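Print this story | E-mail this story

Sorting robot draws a crowd at Trestus open day, and a few hard questions

Trestus opened the doors of its Hulden workshop to the public on 1st May and let people watch a robot pick up small things and put them in trays. By the company's own count 65 visitors came through. Most of them stayed for the coffee, and a fair number stayed for the questions, which were better than the answers.

The machine is called Ellevura. It is a single arm with a two-finger gripper and a small camera near the wrist, and Trestus wants to sell it to recycling shops, repair benches and anyone else who pays people to sort odds and ends by hand. The pitch is simple. Tip out a handful of mixed pieces, walk away, and come back to find them sorted.

The walking away part was not shown. Two staff members stood next to the arm for the whole of each session, and one of them kept a hand close to the stop button. Asked why, engineer Hui-mei Sin said it was house policy when guests are present. Asked whether a customer would need someone standing there too, she said that would depend on the customer.

Sin ran the demonstration and was the most forthcoming person in the building. She explained that the gripper fingers are made in-house, so a worn one can be swapped out without waiting for a supplier. She also said the team had spent most of March on one problem: pale, shiny pieces. A bright red chip gives the camera something to grab on to. A milky one, under shop lights, can look like a patch of glare.

"People see a thing and they just see it," she said. "The arm has to be talked into it."

It was a fair point, and it raises the matter of the table. The robot works over a plain blue-green surface with good, even light and plenty of room between the pieces. Anyone who has worked a sorting bench knows what one looks like at two in the afternoon. There is dust, there is tape, and things sit on top of other things. A visitor who used to run a scrap counter asked whether he could throw in a handful of bits from his coat pocket. He was told the safety paperwork did not cover outside material.

Trestus handed out a sheet with its test results. In its latest trial, the sheet says, Ellevura made 1,959 attempts and placed 1,448 pieces in the correct tray. The company calls this "ready for the shop floor." Work it out and it comes to just under 74 percent, so more than one try in four did not end with the right piece in the right place. The sheet does not say how many of those were dropped, how many went to the wrong tray and how many were simply left on the table. For a buyer those are three very different kinds of trouble. A piece left behind can be picked up later. A piece in the wrong tray may go out the door with the rest of the load.

Nor does the sheet say how long the trial took. Sin said speed was "not the focus at this stage." From the rope line, the arm seemed in no hurry. It would come down over the table with its fingers open, stop, shift a little, stop again and then close. Some of the younger visitors clapped when it got one. A man near the back said his daughter could clear the table before it finished thinking, and the daughter looked ready to try.

The second half of the afternoon was a talk on Mak, the software that tells the arm where to go. Trestus says Mak learns from recorded runs, and that every pickup, good or bad, is saved and used to improve the next version. That may well be so. There was no chart showing how the last version did against the one before it, and a request for one was noted down on a pad.

On price, the company would say only that it plans to rent the system by the month. On jobs, the printed handout says Ellevura will "free staff for more rewarding tasks." Nothing in it names a task. A woman who sorts returned parts for a living asked what hers would be, and the presenter said each site would work that out for itself. She wrote that down too.

To be fair to Trestus, plenty of firms would have shown a slick video and kept the arm behind a curtain. This one ran live, missed in front of people and kept going. Sin did not pretend the misses were part of the plan. She told one group that she would not yet leave it alone overnight, which was the most useful thing said all day and appears nowhere in the handout.

The company has 34 names on its list of shops interested in a trial. Being on the list costs nothing and commits a shop to nothing, and Trestus declined to say which of them had gone further than leaving an e-mail address. The first trial units are supposed to go out before the end of the year. Shops that are tempted might ask to bring their own bin of junk to the next open day, and ask to see it tipped out on the table before they sign.

Sin said she would be glad to see that happen. She said she would want to clear it with the office first, and that she would push for the pale pieces to stay in the mix, because leaving them out would make the numbers look better than they are.

Contact the newsroom | Copyright, all rights reserved | Back to top
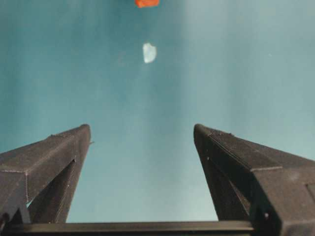
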